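家里的台球桌，台呢到底要不要经常打理？湿气重的地方怎么办

最后更新：2018-08-23

本站使用 Cookie 改善您的浏览体验，继续浏览即表示同意。

梅子酱拌面

大家好，潜水很久了，第一次发帖，写得啰嗦请见谅。

事情是这样的，我们家去年搬到一楼，多出一间朝北的屋子，本来说好当书房，结果我先生从同事手里收了一张二手台球桌，绿色台呢，Ó Conaill 的，牌子我之前没听过，同事说是他岳父那辈人买的。桌子拆开运进来再装回去，折腾了一整天，楼道的墙还蹭掉一块漆（物业让我们自己补的）。装好以后全家都迷上了，连我妈晚饭后都要进去捅两杆，她管这个叫“捅球”，怎么纠正都没用。

问题从梅雨季开始。我们这边一到那阵子什么都是潮的，柜子里的皮鞋长毛，饼干开了袋第二天就软。然后我就觉得球跑得慢了，以前轻轻一推就能到对面的球，现在走到一半就没劲儿了。我先生说是我力气变小了，我差点跟他吵起来。后来他自己打也不对劲，特别是靠窗那一侧，球到最后会往一边拐，很轻微，不盯着看发现不了，但是打薄球就特别气人。

我能想到的原因有这么几个：台呢受潮了；台呢脏了（孩子吃着东西进去过，我骂过了）；桌子不平了；或者布本来就旧，该换。可是我在网上查了两个晚上，说什么的都有。有人说每次打完都要刷，有人说刷多了伤布，有人说用吸尘器，又有人说千万别用吸尘器，会把布吸起来。还有让用熨斗的，我看得心惊肉跳。

所以想请教有经验的朋友：第一，平时到底怎么打理；第二，这种天气要不要开除湿机，开多久；第三，怎么判断是布的问题还是桌子的问题；第四，如果真要换布，自己能不能换。我动手能力还行，沙发套是自己做的，窗帘也是自己锁的边。

预算的话，清洁工具这种一百以内的东西随便买，换布就得跟先生商量了。先谢谢大家！

Jamshid Kermani

楼主你好，我中文是后来学的，有说得怪的地方请包涵。我在朋友的球房帮过几年忙，换过布，调过桌子，家里现在也有一张，所以你这些问题我差不多都碰到过。我按你问的顺序讲，但是我这个人讲话容易跑，你挑着看。

先讲刷布。刷是要刷的，家用的桌子打得不勤，一周一次足够了，打得勤就打完顺手刷一下。刷子要用专门的台呢刷，毛软一点，别拿刷鞋的代替！方向很要紧：如果你的布是带绒的那种，手掌摸过去一边顺一边涩，那就只顺着绒的方向刷，一般是从开球那头往另一头，一下一下地走，不要来回蹭，也不要打圈。如果摸起来哪个方向都差不多滑，那是精纺的布，方向就没那么讲究，刷的时候朝着一个方向把粉赶到角落里就好。

刷的时候最烦的是粉。巧粉掉在布上，球滚过去，压进布眼里，时间长了就发硬，灰灰的一片。我现在有个规矩，在我家打球，擦巧粉必须把杆头移到桌子外面再擦，客人不听我就一直念，念到他听为止。我太太说我像她的小学老师。粉用什么牌子倒是次要的，我自己用 Zirnham 的，硬一点，掉得少，也就是用惯了。

吸尘器呢，能用，要看怎么用。我用的是手持的小吸尘器，最小那一档，吸头换成软毛的，轻轻挨着布走。大功率的、吸头硬邦邦的那种不行，布会被吸得鼓起来，绷紧的布一松，皱纹就出来了，那就麻烦了。库边下面那条缝是藏灰的地方，刷子够不着，吸一吸很有用，我从里面吸出来过耳环、瓜子壳，还有一张公交卡。

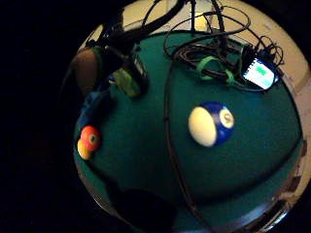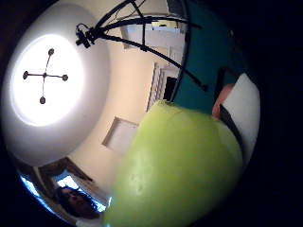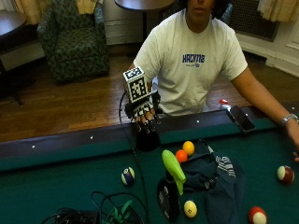
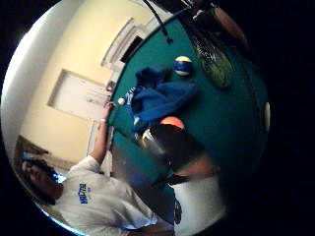 再讲潮气。你说的“球跑到一半没劲”，在梅雨季我觉得十有八九就是布吸了水。羊毛的布特别会吸潮气，吸了以后变松，摩擦变大，球当然慢。球房里有些讲究的桌子底下是带加热的，家里没必要搞成那样。买一台除湿机放在屋角，门窗关好，打球之前开一阵，打完再开一阵，人走了也可以设一个湿度让它自己停。我家那台是 Forkex 的，声音有点大，像有人在隔壁洗碗，不过水箱不小，倒一次能管一整天。你先除湿几天，再打打看，如果速度明显回来了，就不用换布，这笔钱省下来吃火锅。

注意别开得太狠。我有一年冬天把暖气和除湿一起开着，屋里干得嘴唇裂，木头的边框也跟着“咔”地响，把我吓得半夜爬起来看。木头和布都喜欢稳定，忽干忽湿最伤。

窗边那一侧的问题要单独看。球最后往一边拐，除湿以后还拐，那多半是桌子不平。拿一把长一点的水平尺，先放桌子中间，横着看、竖着看，再放到靠近各个角的地方看，记下来。没有水平尺就用球试，把一颗球慢慢滚过去，慢到它快停的时候，看它往哪边走，换几个方向多滚几次，总往同一边走，那就是那边低了。记得先把球擦干净，脏球自己也会走歪，我就被骗过一次，调了半个下午的桌腿，后来发现是球上粘了一小点糖。

调的话，底脚能旋的就旋，一点一点来，旋一点量一次。不能旋的就垫，垫薄木片或者硬卡纸都可以，别垫泡沫。一楼的地面有时候会返潮，地板胀起来一点点，桌子就跟着歪，所以我建议你等梅雨过去再做一次最后的调整，不然现在调好了，过阵子又不对。

布上有脏印怎么弄？先说不要怎么弄：不要喷水，不要用洗洁精，不要用湿巾使劲搓。孩子滴了饮料的话，马上拿干的白毛巾按，吸走水分，按完换一块干净的地方再按。只能按，不能擦，一擦就扩散了，还容易起毛球。等完全晾干了再刷。要是油渍，我坦白讲没有什么好办法，我家角袋旁边有一块，是炸鸡，到现在还在。

熨斗，那个是真的有人用，不是骗你。有一种专门熨台呢的，比家用的重，温度也控制得低，只能顺一个方向推，中间不能停。我在球房里用过，手心都是汗。家里嘛，我劝你不要碰，家用熨斗温度一高，布就焦了，一个三角形的印子，你每天打球都会看到它。

还有换布。你会做沙发套，手一定比我巧，可是这个活儿难的地方不在缝，在绷。台面要绷得紧而且均匀，袋口那里要把布剪开、拉平、贴牢，一个人几乎没法做，得有人在对面拉着。我第一次换，用了一整天，中间袋口那里剪深了，从上面一眼就能看出来，朋友没骂我，可是他后来再也没让我单独剪过袋口。布的价钱差别很大，便宜的一百多，好一点的过千元就很平常了，再加上师傅的工钱。我的意见是第一次请师傅，你站在旁边看，递递东西，看懂了下一次再自己来。

什么时候该换？你找个晴天，把窗帘拉开，斜着光看：开球点和摆球的地方有没有磨得发白发亮，布有没有薄到能看见底下的纹路，有没有破口。有破口就换吧，不要补，补丁的边会绊球。光是颜色旧一点，不用管它。

最后讲一个很多人不放在心上的：球。球也要洗。温水，一点点中性的皂液，软布擦干，不要放进洗碗机（我认识一个人放过，他不让我说名字）。球脏了，脏东西全都蹭到布上，你刷一百遍也是白刷。我一个月洗一次，把它们排在毛巾上晾着，我觉得这是整套保养里最舒服的一件事，可以一边洗一边听广播。

哦对，桌罩。打完等布散一散潮气再盖，别刚打完就闷上。桌罩买透气的，全塑料那种在你们那里会闷出霉味。

老陈家二楼

楼上讲得很细了，我补一点不一样的意见。

我在 Hindireo 那边的小区住，也是一楼，也潮得要命（名字叫二楼是因为以前住二楼，懒得改了）。除湿机我开过，电费心疼，后来就换成空调除湿，晚上打球那会儿开着，也凑合。我家是便宜的化纤布，不怎么吸潮，打起来没羊毛的舒服，但是省心，楼主以后要是真换布，可以考虑一下这种，孩子祸害了也不心疼。

刷布我没那么勤，想起来才刷，用了6年也没换，就是颜色浅了点。我觉得家里玩嘛，差不多就行了，又不打比赛。我岳父倒是较真，每回来都要趴下去看平不平，看完了说不平，然后照样赢我。

水平尺一定要买长的，我先买了一把巴掌长的，放哪儿都是平的，白花钱。

梅子酱拌面

谢谢两位！回来更新一下。

先按 Jamshid 说的除了几天湿，球真的快回来了，我妈第一个发现，说今天的桌子“滑溜”。我先生已经不提我力气变小的事了。靠窗那边滚球试过，还是往外走，水平尺已经下单了，买的长的。摸了一下布，顺着和逆着手感不一样，应该是带绒的，我之前都是来回刷的，罪过罪过……

球也洗了，洗出来的水是灰蓝色的，看得我头皮发麻。孩子抢着要擦，擦得还挺认真，条件是擦完让他先开球。

另外想再问一句，库边打上去弹得有点闷，是胶条老化还是也跟潮有关系？

Jamshid Kermani

都有可能。你等天干了再试一次，用同样的力气往每一条库边打，听声音。只有一两条闷，多半是胶条松了或者老了，用手指按一按，发硬或者按下去不回来，就要换。要是每条都闷得一样，先别急，等梅雨过去再看。换胶条也请师傅吧，可以跟换布一起做，反正都是要拆库边的。

祝你妈妈捅球愉快。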